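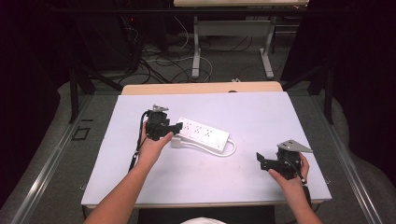
Power boards in an older house: how many is too many, and can I run the heater off one?

Asked in Home and Garden > Electrical (no wiring advice please, see forum rules)

Hi all, long-time reader and first-time asker, so please be gentle! We moved into a weatherboard place in Plarnlow just before winter and it is lovely, but whoever built it thought a family would only ever own a lamp and a wireless. There are 2 power points in the whole lounge room, both on the same wall, and naturally it's the wall where the couch has to go. At the moment I have one power board running the telly, the modem, a lamp and the phone chargers, and a second board plugged into the first one so I can reach the far corner, where my little oil column heater lives.

My sister-in-law came over for dinner and just about had a fit when she saw it. She says I shouldn't have the heater on a board at all, never mind a board on a board. Is she right? I always thought that if it fitted in the socket it was fine. The boards are from Keltero, bought from the hardware shop, so not rubbish ones. I'm renting, if that matters, and the landlord is nice enough but slow to answer.

Thanks in advance, and sorry for the essay.

Answer 1 (marked helpful by 43 people)

Your sister-in-law is right on both counts, I'm afraid, though you're in very good company. I did the same thing for years in our old flat and only stopped when I went to move the couch and found the plug had gone a nasty toffee colour.

Have a look on the back or underside of your power board. It should have a maximum load printed on it, and here in Australia that is commonly 10 amps or 2400 watts. That's the total for everything plugged in, added together, so having more sockets doesn't give you any more to play with. Your telly, modem, lamp and chargers will hardly trouble it. The heater is a different animal. Plenty of column heaters pull 2400 watts on high all by themselves, so you can be at the limit before you've so much as charged a phone. Plug it straight into the wall, even if that means the heater goes somewhere you don't love.

And please unplug that second board from the first tonight. Everything on the second one is going through the first one's plug and lead as well, and you get two lots of connections that can work loose. If you need to reach the far corner for the lamp, get a single board with a longer lead. Run it along the skirting and keep it out from under the rug, where it can't shed its heat and gets walked on.

While you're down there, feel the plugs after they've been going for an hour or so. Slightly warm is one thing, but if anything is hot, buzzing, discoloured or smells a bit fishy, switch it off at the wall and don't use it again. Dust them now and then too. Mine had enough fluff behind it to knit a second cat.

As for the landlord, put it in writing and ask nicely for another double point on the opposite wall. It has to be a licensed electrician, so don't let a handy cousin near it. Ours said no the first time and yes the second, when I offered to go halves.

Answer 2

never had a problem with mine, been going 84 months or so lol. just buy a decent one with the overload button

Answer 3 (marked helpful by 70 people)

Just adding to the first answer, which is a good one. The overload button is handy, but I wouldn't treat it as permission to load the thing up. If it keeps popping out, it's telling you something, so take a few things off before you push it back in.

Also, surge protection and overload protection are separate things, and a board can have one without the other. I mixed them up myself until the man at Tavares in Nustitz sat me straight when I was buying one for the computer. Read the packet.

One more for the poster: if the heater has a low setting, use that and shut the lounge door. Ours is a draughty old place too, and a door snake under the hallway door did more for us than the high setting ever did. I made mine from an old pair of jeans and a bag of rice, happy to put the measurements up if you'd like them.

Comment from the original poster

Thank you so much! Heater is on the wall now and the couch has gone on an angle, looks a bit odd but we'll live. Yes please to the door snake!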